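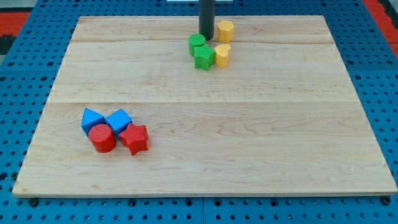

Triltolville bench kit maker Drullwood adds block-sorting package for small robot arms

Drullwood, the Triltolville supplier of benchtop fixtures for small robot arms, has begun taking orders for a tabletop manipulation package aimed at teaching labs and small integrators. The package, sold as the Omavcombe, combines a work surface, a set of colored shape blocks, a task library and one year of remote support. It is priced at $2,555. The arm and its controller are not included.

The company says first units will ship in August. Buyers who already own a Drullwood base can order the blocks and task library alone for $393.

The Omavcombe is built around pushing tasks, in which the arm moves objects across a flat surface with a rod and does not pick them up. Typical exercises in the library ask the arm to bring blocks of the same color together, to separate one shape from a group, or to move a group to a named part of the board. Instructions can be entered as typed text or chosen from a menu.

In the working layout, a pale wooden board lies on a blue perforated base. Blocks in red, blue, green and yellow are used on the board, and the shapes include stars, cylinders, a heart and an octagon. The blocks have a matte, finely textured surface.

"People ask why we start with pushing when grasping looks better in a demonstration," said Ilídio Gouveia, product manager at Drullwood. "A gripper gives you one more thing to calibrate and one more thing to break. With a rod you can have a class running the same morning the crate is opened, and the control problem is still hard enough to keep them busy for a term."

Shape has a direct effect on difficulty. A cylinder pushed slightly off center will roll or drift around the rod. A star can catch on its neighbor and turn both blocks. The library grades its tasks on a scale of 1 to 5, and the upper two levels start with blocks packed closely enough that moving one of them will usually disturb another.

Drullwood supplies mounting drawings for common desktop arms. The rod attaches through an adapter plate, which the customer must specify at the time of order. A replacement plate for a different arm is charged separately. The company recommends a single fixed camera with a view of the whole board and provides a printed target for calibration. The camera itself is left to the buyer.

The software runs on a Linux workstation and exposes arm position, block position and task state over a local network connection. Logs are written to plain files. Gouveia said there is no cloud component and that the remote support contract does not require an open port on the customer's side.

Among the early users is Thoroddsen, a contract automation shop that has had a preproduction kit on its test floor since the spring. The firm uses it to compare motion planners before trying them on customer cells.

Nantana Khunthong, a controls engineer at Thoroddsen, rated the mechanical side of the kit above the software. The board stayed level through the trial, she said, and resetting a task by hand took less time than on the plywood rig the firm had used before. She was less satisfied with the block tracker, which lost the orientation of the cylinders under overhead lighting.

"For a cylinder the orientation mostly does not matter, so we turned it off," Khunthong said. "The stars were fine. The documentation for the tracker settings was thin, and we ended up reading the source to find the exposure parameter."

She also reported that the default speed limit was too conservative for bench comparisons. Raising it required editing a configuration file and restarting the controller. Thoroddsen ran most of its trials at twice the default value without a safety stop, though Khunthong noted that a faster rod tends to knock blocks ahead of it and makes short corrections harder to execute.

Drullwood said the shipping version will have a revised tracker manual and a speed setting in the main menu. The upper limit will remain fixed in the configuration file. Lighting guidance has been added to the setup sheet, with a recommendation to use diffuse light and to keep direct lamps away from the area over the board.

The kit has limits that buyers should check against their plans. It does not measure contact force unless the arm provides that signal. The task library covers flat pushing only, with no stacking or insertion. Running two arms on one board is possible over the network interface but is not supported, and the collision checker considers one arm at a time.

Replacement blocks are sold individually or as a full set. Drullwood will also release the block geometry to registered customers, who may print their own for internal use. Blocks made with a smoother finish will slide differently, and the company advises repeating the friction calibration whenever printed parts are mixed with supplied ones. The routine is included in the software.

The warranty runs for 2 years on the base and board and excludes blocks, which are classed as consumables. Returns are accepted within the first month if the adapter plate has not been drilled or modified. Educational buyers can request an invoice with deferred payment.

A grasping add-on is under evaluation, according to Gouveia, but has no release date or price. Orders and adapter requests go through the Drullwood sales office in Triltolville. Customers with a preproduction unit can exchange the tracker software for the shipping version at no charge.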